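Tastard Series Order

5 min read

A set of plain text tables that record reading order for fantasy and science fiction series. Each series gets one file. Each file lists the books in order of publication and, where the story jumps around in time, in order of events as well. Novellas and short stories are included when they share a setting with the novels.

The list started as a spreadsheet behind the counter at a used bookstore in Nedport. Customers kept asking whether they could start with book four, and the answer was usually on a sticky note that had fallen off.

What is in it

The current release covers 200 series and more than 1,000 titles. The folders are:

series/ - one CSV per series
loose/ - stories that tie two or more series together
notes/ - longer remarks on disputed orders
old/ - files from before the column change, kept for old links

Columns

series_id: short lowercase name, no spaces
pub_order: whole number, first publication in any country
story_order: number, may have a decimal (2.5 means it falls between books two and three)
form: novel, novella, story, omnibus
standalone: yes, no, or partly
spoils: the pub_order of any earlier book whose ending is given away
source: where the order came from

An empty story_order means that publication order and story order are the same. It does not mean the value is missing. Missing values are written as a question mark.
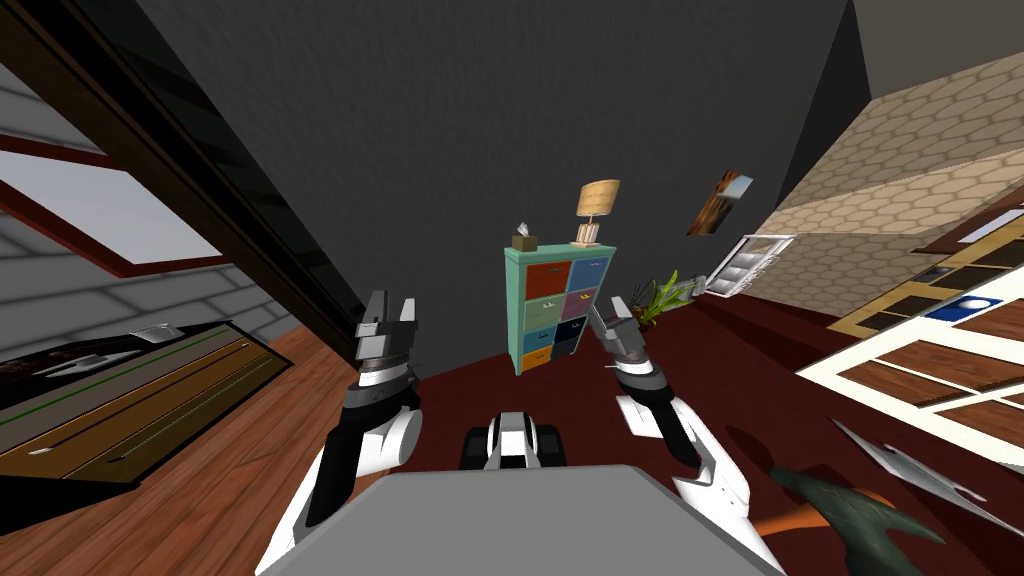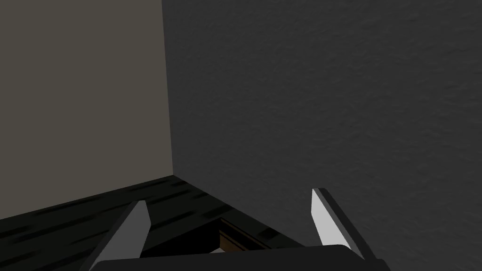 I. Kneževič
Maintainer, Tastard Series Order

How the order was decided

Publication order comes from the copyright page wherever a copy was on hand. For the rest, it comes from publisher catalogs and library records. When a hardcover and a paperback original came out in the same year, the month is used to break the tie, and the month is recorded in notes/.

Story order is harder. If the author has stated an order in a foreword or on their own site, that order is used and the source column says "author". If not, it is worked out from dates and events in the text, and the source column says "read". There are 70 titles marked "read". Treat those as one reader's opinion.

Prequels written late in a series are the most common cause of complaints. The file does not recommend reading them first or last. It gives both numbers and fills in the spoils column.

Known problems

Omnibus editions are uneven. Some have their own row and some are only mentioned in notes/.

Translated series follow the original publication order, even if the English editions came out in a different order. A second column for this is planned.

Shared-world books by several authors are thin. The Carnby anthologies were entered from a single printing, and later printings may arrange the stories differently.

The standalone column was filled in over several years and the standard drifted. Early rows say "yes" more easily than later ones do. I would give "partly" to many of them now.

Self-published series are missing unless somebody sent them in.

Sending corrections

Open an issue with the series_id, the row, and what the value should be. A scan is not needed, but please say which edition you have. If your correction changes a story_order value, mention the chapter that settles it. Spoilers are fine in issues.

For a new series, copy blank.csv and fill in at least pub_order and form. Series with fewer than three books are not accepted at the moment. I read the queue in batches, so allow 30 days for a reply.

License

The tables are free to use and change, including in stores and library displays. Credit to "Tastard Series Order" is appreciated. The text in notes/ may be quoted but please keep the spoiler line at the top of each note.

Changes in this release

Renamed "chron" to "story_order"
Added the spoils column
Moved 30 crossover stories from series/ to loose/
Fixed commas inside titles, which broke the import in some spreadsheet programs
Next release planned for November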